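Section 4 — Recording a table-top session (two hand grippers)

Read section 3 first if you haven't paired the grippers. Nothing below works unpaired.

This section covers the packing and unpacking tasks only: snacks, packets, small bottles, anything you can pick up one-handed. Drawers and doors are section 6. Cloth is section 7, still being written, ask Tamsin.

4.1 Before you start

1. Charge both grippers. Full charge, not "nearly".
2. Free space on the card. A long session eats more than you'd think. If Skimness shows the amber card icon, swap it now.
3. Wipe both lenses. Dry cloth. No sprays.
4. Check the finger pads. Grit or crumbs on the pads, brush them off. Pad peeling at a corner, change the pair, not just the one.
5. Open Skimness on the phone, choose the site, choose the task card. The task card sets the file names, so pick the right one. Renaming afterwards is a misery.

Note: Left gripper in left hand, right in right. Sounds daft but we get swapped sessions every month and the importer does not catch it.

4.2 Setting the table

1. Clear one working area big enough for both hands to move without bumping.
2. Leave the rest of the room as it is. Do not tidy. Sofa, shelves, shopping, all of it stays. Morsy was trained on bare rooms the first time round and fell over in the first real kitchen it saw.
3. Put the box (or bag, or tray, whatever the card says) on the side the card says. Flaps open and folded out. Flaps that spring back will knock the fingers and spoil the take.
4. Put the items down in a loose heap. Not rows. Mix shapes: soft packets, a bottle, a small wrapped thing or two.
5. Patterned tablecloth is fine. Shiny ones are fine too unless the preview goes white, in which case close a curtain.

Caution: no glass, no open food, nothing hot. Sealed packets only. A gripper will burst a crisp bag if you squeeze to the stop.

4.3 Calibration wave

1. Stand where you'll be working. Both grippers up, fingers pointing at the table.
2. Press record on the phone. Wait for the two beeps.
3. Open and close both grippers fully, twice.
4. Move each one slowly left, right, up, down. Slowly!
5. Bring them back over the table and hold still until the long beep.

If no long beep, stop and start again from step 1. Dont carry on and hope. A session with no calibration goes straight in the bin, all of it.

4.4 Picking and placing

1. Come in from above or from the near side. Fingers open wider than the item, not much wider.
2. Close until the item is held, then stop squeezing. Soft packets: take them flat across the middle or by one long edge.
3. Lift a little. Pause for a breath. The pause matters, it's where the importer cuts the take.
4. Carry to the target at normal speed. Normal for you, at home, putting shopping away.
5. Lower, open, move clear.
6. Next item. Change hands as the card asks.

The idle hand keeps hold of its gripper, off to one side, lens uncovered. Don't put it down mid-session — the tracking drifts and both hands have to be calibrated again.

One red packet in the right-hand gripper, kept low over the cloth, with the left gripper waiting out by the box and the rest of the heap still to go:
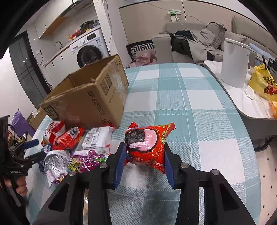
Anika Ambrose asks whether a dropped item means scrapping the take. Her view is that the drops are worth having, as Morsy will drop things as well and ought to see somebody pick them up again.

Agreed, and we've changed the rule. Drop on the table: leave the recording running, pick it up with the same gripper, carry on. Drop on the floor: leave it there, carry on with the next item, mark the take F when you stop. Never fish about under the table with a gripper on, you'll crack the housing. Please don't drop things on purpose. It shows.

4.5 How many, how long

Each task card wants 500 good takes across all sites. A take is one item moved, start to finish. The clear-the-table card wants 1,000, being the one Morsy is worst at.

Per person, per sitting: stop after about 16 minutes and have a rest. Wrists go before you notice and tired takes are jerky. New file after every rest, new calibration wave too.

Reshuffle the heap after every full round. Move the box a hand's width now and then. Same items in the same spots gives us the same take over and over.

4.6 Marking takes

On the phone, straight after you stop, while you remember:

G — good, nothing odd
D — dropped on table, recovered
F — dropped on floor
S — slipped in the fingers but held
X — spoilt (phone rang, cat, hand over lens)

Mark X freely. No one is keeping score. A bad take marked G does far more harm than a good one marked X.

Note: S is under-used. If the packet twisted or slid at all while you had it, thats an S.

4.7 Uploading

1. Grippers off, cards out.
2. Left card in the left slot of the Diltard reader. Slots are labelled.
3. Wait for the green light on both before pressing Send.
4. Leave the phone awake and on wifi till it says Received. Overnight is fine.
5. Do not wipe the cards until Lavis shows the session in your list. "Received" and "listed" are two different things, listed comes later, sometimes the next morning.

Caution: pulling a card on amber can lose the whole session. No way to get it back from our end.

4.8 When it goes wrong

One beep instead of two at record — a gripper has dropped off. Switch it off and on, re-pair, section 3.2.

Preview frozen but recording light on — carry on, it's only the preview. Check the file after.

Fingers don't close all the way — crumb in the slide. Brush, don't blow.

Hands show up crossed in Lavis — left and right were swapped. Don't delete. Put "swapped" in the comments box and Tamsin Ruiz-Ortega will flip them.

Gripper warm — normal. Gripper too hot to hold — off, set it down on something hard, don't charge it, ring the desk.

Items list for your site is on the back of the task card. If something runs out or gets eaten, replace with anything near the same size and write it down. Different wrapper is fine, we want different wrappers.

Next: section 5, recording with two people at one table.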